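Search this site Go
Print this page | E-mail this page

Service Operations, Handout 3: Incidents, Problems and Changes
Instructor: Sofia Kouris
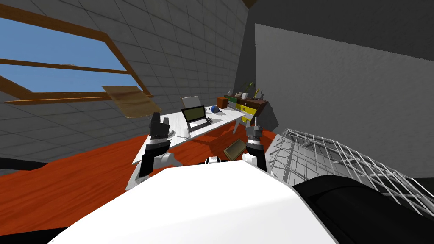 An incident is any unplanned interruption to a service, or a drop in its quality. The goal is to get the user working again, and the cause can wait. Before you log one, you need to know which item is affected, so every item gets its own record. Take the robot by the white desk: one record for the robot as a whole, then a child record for the left gripper and another for the right. If a ticket comes in against the left gripper, it goes on that child record and the parent shows it automatically. The same applies to a database server and its disks.

Priority

Priority comes from impact and urgency together. Impact is how much of the business is affected. Urgency is how soon it starts to hurt. Do not let the caller set the priority directly.

Priority 1: respond in 17 minutes
Priority 2: respond in 40 minutes
Priority 3: respond by the next working day

These are the Stilgate desk's targets, which we use all term. Other desks set their own.

Problems

A problem is the unknown cause behind one or more incidents. Open a problem record when the same fault comes back, or after any Priority 1. Once the cause is known and there is a workaround, it becomes a known error. Write the workaround so that a first-line analyst can follow it without calling anyone.

Changes

A standard change is low risk and already approved, such as adding a user to a mailing list. A normal change needs review. An emergency change is reviewed faster, but it still gets a record, even if the record is finished afterward.

Case for discussion

Flumton runs its payroll application on a database managed by Nindesel. The nightly backup overran twice in November, and each time the morning login was slow. Both incidents were closed as "resolved, no action."

Write half a page: should a problem record have been opened, and who should own it, Flumton or Nindesel? Read the Fragkou contract extract first, section 2 only.

Hand in on paper to Jasper Jansen before the next lab.

Print this page | E-mail this page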